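Updated Mar 23, 2020. Maintained by Nest Dafis for the Jirkemholm domestic handling project. Questions that come up more than once are added here.

## Can a robot arm do household chores yet?

Some of them, slowly, in a room arranged to suit it. Picking a single small item off a clear worktop and placing it somewhere known is within reach of most current research arms. Doing the same in a kitchen the arm has not been set up for is a different matter, and most of this page is about that gap.

Tidying a counter is our standard chore. A few small objects lie on the wood, and the arm works from above with a two-fingered gripper.

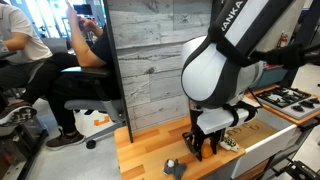

### Picking and placing

**Why start with small toys and a ball?**

They vary in the ways that matter. A ball has no preferred grasp direction but rolls if one finger touches first. Plush is forgiving to grip and hard to model, as its outline changes each time it is put down. Hard toys sit somewhere in between. None of them breaks when dropped, and they are dropped often.

**What counts as a success?**

The object must be lifted clear, carried and released inside the target area with no help. A second attempt is allowed if the system starts it unprompted. In the September series we logged 503 attempts under this rule, of which 357 passed. Failures at release are counted the same as failures at the grasp, although they are usually cheaper to fix.

**How fast is it?**

Around 35 seconds per item, including the time spent looking. A person clears the same counter without noticing they have done it. Most of the delay is planning and cautious approach speed; the motors could go faster.

### Beyond the counter

A counter next to a sink and an open drawer is harder than a counter alone. Edges, taps and rack ridges all limit how the wrist can approach, and thin items such as rings leave the fingers very little to close on. 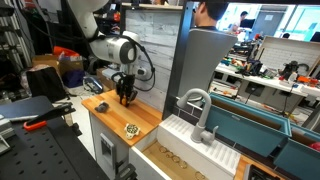

**Can it wash up?**

Loading a rack with rigid plates has been shown by several groups, including ours. Scrubbing has not been solved to a useful standard, as it needs force control and some means of judging whether a surface is clean. We do not test with running water.

**Is the shop floor easier?**

Generally, yes. Parts are known in advance, fixtures hold them in place and the lighting does not change. The Penry cell sorts nine part types all shift with a simpler gripper than ours. It would not cope with a tenth type until someone had taught it.

**Which software do you use?**

Grasp planning runs on Kekik. Logging and replay run on Lindideo. Neither is tied to a particular arm.

**Does a wrist camera help?**

It helps most in the last few centimetres, when the arm itself may block a fixed camera's view. The drawback is that the fingers take up part of the image, and anything very close to them may be blurred — so the final closing movement still depends partly on the earlier estimate.

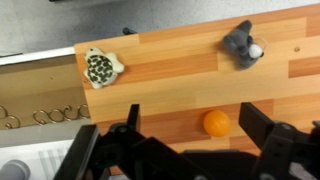

Delyth Prosser writes: I would put it less kindly. A method that works at the counter and fails when the counter is moved by a hand's width has learned the counter. Please publish the results with the worktop shifted, even if they are poor.

They are poor, and they will be added to the results table when the repeat runs are complete.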